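What is a potato?

A potato is the fat part of a stem that grows under the ground. It is called a tuber (say it like this: CHEW-ber). Many people think it is a root, like a carrot, but a carrot is a root and a potato is not.

The plant makes its food in its leaves, using sunlight. Some of that food is sent down below the soil and stored as starch. As more starch goes in, the tuber swells. In winter the top of the plant dies back, but the tuber stays alive and can grow again in spring.

The eyes

Look closely at a potato and you may find small dents in the skin. These are called eyes. They cannot see anything. Each one holds tiny buds, and if the potato is left for long enough the buds turn into shoots. Farmers plant small potatoes, or pieces with at least one eye, and a new plant comes up from each.

Shapes and colours

Potatoes can be round, long, knobbly or oval. The skin may be brown, yellow, red or even purple. The inside is often white or cream, but some kinds are blue all the way through.

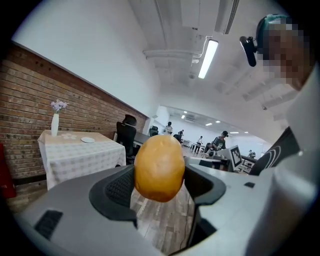
An oval, potato-like shape with a yellow-orange skin. Find the small dimples near the top.

Keeping potatoes

Potatoes like to be kept somewhere cool, dark and dry. A paper bag in a cupboard is good. If they sit in the light they turn green, and green potatoes can make you ill – show a grown-up if you find one.

Eyvindur Briem grows potatoes at Berklow and digs up the last of them before December. He weighed his biggest one this year and it came to 246 grams. He leaves the soil on until he wants to cook them, as washed potatoes go bad sooner.

Words to know

Tuber: a swollen stem under the ground that stores food.
Starch: the food stored in a potato.
Shoot: the first part of a new plant to grow from a bud.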